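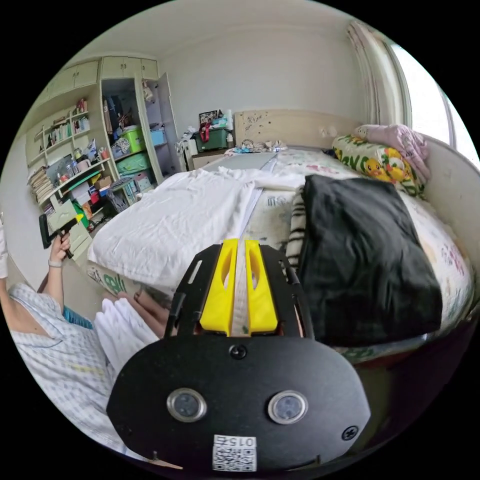
How to Wash a Quilt at Home (Without Wrecking It)

I love washing quilts. I know that sounds odd, but there is something so satisfying about pulling a big, tired, slightly musty bed cover out of the wash and smelling nothing at all. People get nervous about it and put it off for years, or hand the job to a dry cleaner, and most of the time there's no need. If your quilt is cotton or polyester and the stitching is sound, you can do this in an afternoon.

I'm writing about ordinary bed quilts, the kind that get slept under every night. Silk, wool batting, down, and anything your great-grandmother pieced by hand are a different job. Take those to someone who knows textiles.

What you'll need

A washing machine big enough for the quilt to move around in
Mild liquid detergent
Color catcher sheets (two or three for a new quilt)
An old white washcloth
A needle and thread that matches your binding
Two clean flat sheets, for drying
A bathtub, if your machine is small

Step 1. Check it over in daylight

Strip the bed and spread the quilt back over the bare mattress so you can see the whole thing. Go along the binding with your fingers and feel for gaps. Then look at the quilting lines. Any loose seam will be a much bigger loose seam after the spin cycle, so sew it up now. Ugly stitches are fine! Mine look like a kid did them and they've held for years.

Turn the quilt over and do the back too. I skipped this once and ended up with batting all over the drum, the filter and somehow the cat.

Step 2. Test for bleeding

Wet a corner of the white washcloth with warm water and press it hard on each strong color for a minute. Reds and navy blues are the usual troublemakers. Pastels rarely give you any grief, but test them anyway, especially on a print.

If you get a faint tint on the cloth, wash cold and use the color catchers. If you get a real stain, stop there and try a longer cold soak in the tub on its own, changing the water until it stays clear. That can take all evening with a new quilt.

Step 3. Treat the spots

Dab a little detergent on each mark and leave it for 20 minutes. Don't scrub. Scrubbing roughs up the cotton and you'll see a fuzzy patch there forever. For old yellow marks, I use an oxygen powder called Bivden, mixed into a thin paste with cool water. Zaster makes a spray that works on coffee, though I find the smell a bit much in a small laundry room.

Blood and sweat need cold water only.

Step 4. Wash

Put the quilt in loosely. If you have a top loader with an agitator, wind it around the post without pulling it tight, and keep an eye on the balance. Front loaders are easier on stitching.

Cold water, gentle cycle, half the detergent you'd use for a normal load. Extra rinse, always. Leftover soap is what makes a clean quilt feel stiff. Set the spin low - my machine goes down to 800 and that's where I keep it for bulky things. Older or thinner quilts get the lowest setting you have.

Nothing else goes in with it. No towels, no pillowcases.

Washing in the tub

This is my favorite method and it's great for a queen size. Fill the tub halfway with cool water, swish in the detergent, then lower the quilt in accordion folds. Press down with flat hands, all over, for ten minutes. Kids think this is the best chore ever invented if you let them do it with their (clean!) feet.

Drain, refill and press again until you see no suds. Then drain once more and leave the quilt lying in the empty tub for an hour before you try to lift it. A soaked quilt is seriously heavy, and picking it up by one end can pop stitches right across the middle. Roll it toward you and lift the roll from underneath with both arms, or get a helper.

Step 5. Dry it flat if you can

Spread one sheet on the grass, lay the quilt on top and cover it with the second sheet to keep off the sun and the birds. Flip it after a couple of hours. On a hot August day, mine is ready well before dinner.

Indoors, drape it over two drying racks pushed side by side so the weight is shared, with a fan blowing underneath. The dryer is okay for polyester batting on low heat. Stop every 50 minutes, shake it out and turn it over. Take it out slightly damp and let it finish over a door or a railing.

Check the middle before you put it away. The edges will fool you - they dry hours ahead of the center.

Step 6. Put it away

Fold it in thirds, and fold it a different way each time so you don't wear a crease into it. A cotton pillowcase makes a perfect storage bag. Skip plastic, which traps damp.

How often?

Twice a year is plenty if you use a top sheet. More if the dog sleeps on it.

Thanks to Angus MacAulay for the tip about leaving the quilt in the drained tub. I used to wrestle mine out dripping and mop the hallway afterward.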